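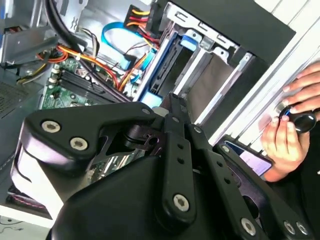
Reusing desktop machines: changes from March

The Gurnia store now accepts desktop computers for reuse in working or non-working condition. Laptops and monitors still go to Gadov. Machines should arrive with the drive in place, as the wiping record is tied to the drive's serial number and a missing drive has to be traced by hand.

Of the 101 desktops received over the winter, 91 were passed on and the rest were stripped for parts. The minimum specification for a passed-on machine remains 8 GB of memory. Boards that take less are broken down, and their power supplies are tested under load for 15 minutes before going on the shelf.

Thermal paste is renewed on every machine. Old paste is removed with isopropyl alcohol and a lint-free cloth, and the cooler is refitted with its screws tightened in a diagonal order.

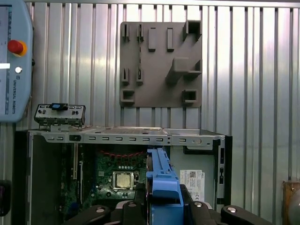
Charvát asked whether the coin cell on the board is replaced as well, having had two Clostano machines lose their clock settings within a month. It is now replaced if it reads under 2.9 volts. Machines collected before March can be brought back to Gurnia for the same check, without booking, until noon.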